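3.2 Sorting places and the mixed bin

The second part of our study looks at how small household things are collected before they are put away. In the homes we visited in Bedirville, almost every family kept one open box, bin or drawer where objects waited for a decision. We call this a waiting place. It differs from storage, as the things inside do not belong together and are expected to leave again.

During the visits in December we recorded 3,167 objects in 14 homes. Each object was noted with its type, its main material and the room where the family said it should finally go. The notes were made by two persons, and Marijke Van Hecke compared them afterwards. Where the two notes did not agree, the object was discussed again until one label was accepted.

Toys and drinking cups appeared together very often in the waiting places. Parents explained this by the way a room is cleared in the evening: everything on the floor and on the low table goes into the same bin, and the sorting is left for later. One mother told us that she sorts "by who will cry for it first". Paper was the most difficult group. A folded sheet can be a drawing, a bill or simply waste, and in many cases the families themselves had to open it before they could answer.

For the following parts of the paper we use the term mixed bin for a waiting place which holds at least one toy and at least one object from the kitchen or the table. Figure 2 shows a mixed bin with a blue cup near the left wall, a yellow toy pressed into the side and a purple dinosaur standing upright. The small flat white object toward the center we label "paper or cloth", as we do with all flat pieces that cannot be decided by looking. We also keep a separate label for things placed inside other things. This label was proposed by Justinas Venckus after the first 10 homes, and the earlier notes were then corrected — a slow work, but a necessary one.

The walls of the bin also matter for our question. In a box with tall walls the objects near the side are easily forgotten, and several families found there small toys which they had believed lost.

Figure 2. Mixed bin with toys, a cup and a flat white object.

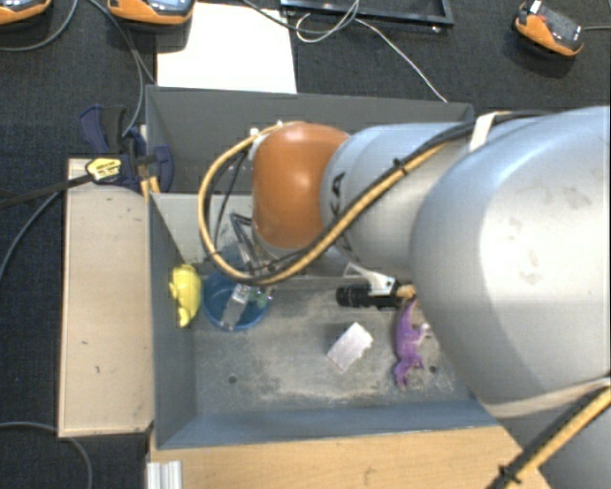 3.3 Order of removal

We next asked the families to empty the waiting place in their usual way, without any instruction about where to begin. Urmas Dzene wrote down the order in which the objects were taken out. Larger toys were mostly removed first, and flat pieces were mostly left until the end.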